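The Case Against the Dish Rack (and the Case for It)

Wekesa Mrema has owned four dish racks in his adult life and disliked all of them. The first rusted at the feet. The second was bamboo and went black in the joints by November. The third had two tiers and tipped over whenever anyone took a bowl from the wrong side. The fourth is a Flirkel, it cost him $84, and he wants to know what exactly he paid for.

I have been wondering the same thing. Walk into any kitchen store and you will find a whole wall of racks, each one promising to fix a job that most of our grandparents did with a towel. They swivel, they fold, they have a little spout that is meant to send the water back into the sink. I tried three of them over the summer. The spout on the Prokska sent the water under the toaster.

The makers say a rack saves time, and I don't buy it. Washing a plate takes as long as it takes. Drying it in a rack takes longer than drying it with a cloth, and the only difference is that you are in the other room while it happens. If that counts as saving, fine, but then you come back in the morning and still have to put it all away.

The other claim is hygiene. Every box I looked at had something about air drying on the side, usually with a leaf next to it. Maybe so. A clean towel is a clean towel, though, and a rack that never gets scrubbed grows a pink film in the tray that I would rather not put a fork near. Mrema scrubs his on Wednesday nights. I asked five of my neighbors when they had last scrubbed theirs and got one straight answer, which was "what do you mean, scrub it?"

Pankaj Uniyal takes the other side. He ran the dish room at a banquet hall in Marport for years, and on a big Saturday he says they put through 2,000 plates. His view is that the rack is fine and the trouble is where people put it.

"You wash in the sink, then you lift a dripping plate over the counter and set it down over there," he told me. "Now the counter is wet. So you buy a mat. Now the mat is wet."

His answer is to keep the rack down in the basin, so that whatever runs off a plate has a drain to go to. He has done it this way at home since he moved into an apartment with barely enough counter for a cutting board. I pointed out that this means you can't wash anything else until the rack is empty. He agreed that you can't, and said that was a good reason to empty it. 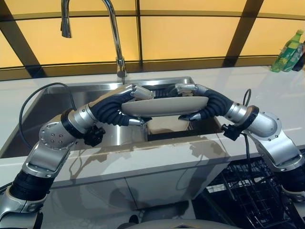
Page last changed: Wednesday, 4:10 p.m.

A big plate is where his method gets tested. An oval one is wide, it has to be held by both ends, and in most racks it either leans on its neighbors or lies across everything like a lid. Uniyal washes the platter last and gives it the rack to itself. Mrema, who came around to try this at my place, said it was a lot of ceremony for one plate, and then did it anyway.

I kept it up for 2 weeks with a plain Kang tray, the cheapest I could find. The counter stayed dry, I'll give him that. I also stacked coffee cups beside the stove all day with nowhere to wash them, and by the second weekend I was lifting the whole rack out, forks and all, to drain a pot of pasta. Uniyal says I cook too much pasta.

So I can't tell you to throw your rack out, and I won't tell you to buy a better one. If you have a deep sink and you put things away at night, try it in the basin before you spend $84. If you have one shallow sink and a family, get some decent cotton towels and hang them where people will use them. Mrema's Flirkel is still on his counter. He has put a folded towel under the spout.

Contact the editors | Copyright, all rights reserved | Back to top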